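Workshop > Teaching Cell > Pre-session Checks

Teleop demonstration checklist: memory module task
25 May 2026, by Myrtle Escobedo

Hello all! This is the long version of the list, with my comments left in (Finbarr keeps asking for the short one, and he can keep asking).

1. Tower unplugged at the wall. OK. I walk around and look at the plug myself, every time.

2. Tower on its side, open side up, and steady when you lean on it. OK.

3. Wiring clear of the socket and slots. Needs attention. Please have a good look at the cable bundles before you bring the wrist down, and tuck back anything a finger could snag.

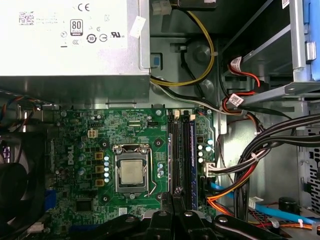

4. Gripper force at the low setting, screws snug. OK. Damián went over both arms with the little hex driver, bless him.

5. Stop button within the operator's reach. OK, though I'd like it closer for us left-handers.

6. Fixture tray beside the case, not touching it. OK. Come up and over the side wall with the module, nice and slow, and let go of the controls if you lose your bearings.
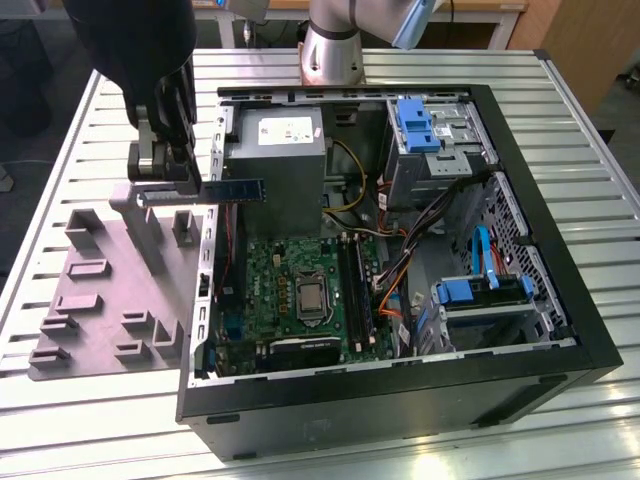 7. Second arm parked clear before the first one moves. OK.

8. Episode log started. We're at 588 good demonstrations and want 690 by October, so please don't rush on my account!

Comments

Teodoro Lozano: Could item 7 go ahead of item 4? I always park first.

Anayeli Tovar: Moved the stop button 13 centimetres left. Try it, Myrtle, and tell me if it's in your way.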